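Notebook, May, cooker bench

Back on the Barnska rice tests after the break. Same white medium grain as before, 501 g dry per batch, rinsed until the water runs mostly clear, then drained in the sieve for 2 minutes. I've stopped measuring water by the lines inside the pot and gone over to weighing it. The lines are hard to read under the bench light and two people will give you two different levels.

First batch went on at 9:40. It was a bit soft at the bottom and fine on top. Second batch had 20 g less water and came out better, grains separate, light crust on the base that lifted off with the paddle. Rested both with the lid down before opening. Colour was normal in both.

The pot scratches if you use the metal spoon, so please use the plastic paddle that lives in the drawer with the labels. Soak it, don't scrub it. Wipe the outside of the pot dry before it goes back on the base — any water left under there spits when it heats.

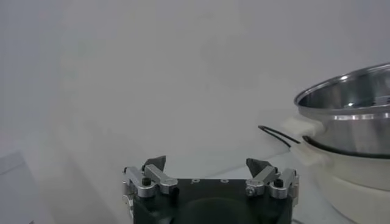 Stavros Psarras thinks the rinse is where our differences come from and the water weight hardly matters. He would rather we fixed the number of rinses and left the rest alone, and he says the Orkow notes had the same trouble with soft bottoms until they did that. Fair enough. I'll do the next pair with a set number of rinses and the lower water weight, and keep the clear-water method for one batch to compare.

Other things. The kitchen scale drifted again, 54 g on an empty bowl after I'd zeroed it. Changed the batteries and it has held since. If it goes again we should borrow the one from the Chatzigeorgiou room.

Rice is down to the last bag. Octavio Paredes is ordering more, same brand, and a second sieve.

Leftovers from both batches are in the fridge, labelled. Eat the second one first.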